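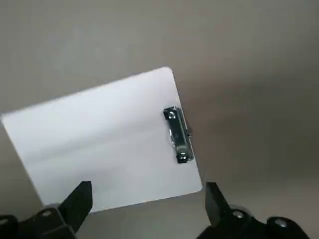

How often should you defrost a chest freezer? When the ice on the walls gets as thick as a pencil, or once a year if you can't remember when you last looked.

Kitchen & Pantry > Cold Storage > Freezers

By Kamala Chacko
September 2018
52 comments | 650 shares

I do mine in November, just before the holiday baking needs somewhere to live. The freezer is at its emptiest then, meaning I can close the lid without sitting on it.

Start a couple of weeks ahead by eating what's in there. You will have some odd dinners. We once had fish sticks, half a bag of lima beans and a brick of what I had labeled "soup?" in my own handwriting. It was gravy.

On the day, unplug the thing and move the food into coolers. Pack it tight, lay a couple of old bath towels over the top and leave it alone. Every time you open the cooler to check that it's still cold, it gets a little less cold. Anything that has thawed and warmed up goes in the trash, however much you paid for it.

Put more towels on the floor than you think you need. If your freezer has a drain plug, find it before you start, and put a shallow pan underneath. Mine spent its first six years hidden behind a box of Christmas lights, and I bailed with a soup ladle every fall like somebody in a rowboat.

Set a pot of hot water on a folded towel inside, close the lid, and swap the water every fifteen minutes. The ice will start coming off the walls in sheets. Help it along with a plastic spatula or a wooden spoon. Do not use a knife, a screwdriver or the claw end of a hammer. My sister-in-law Rekha Chowdary used an ice pick on hers and was shopping for a new freezer by suppertime.

Wipe the inside with a tablespoon of baking soda in a quart of warm water, then dry it well, including the folds of the gasket, where crumbs go to retire. Plug it back in and let it get down to 0°F before the food goes home.

While everything is out, write down what you own. Name, date, how many. Keep the list near the freezer and cross things off as you take them. My family has followed this system for 2 days at a stretch, and they were good days.

Oldest food goes on top. Flat bags stack better than round ones. And label the gravy.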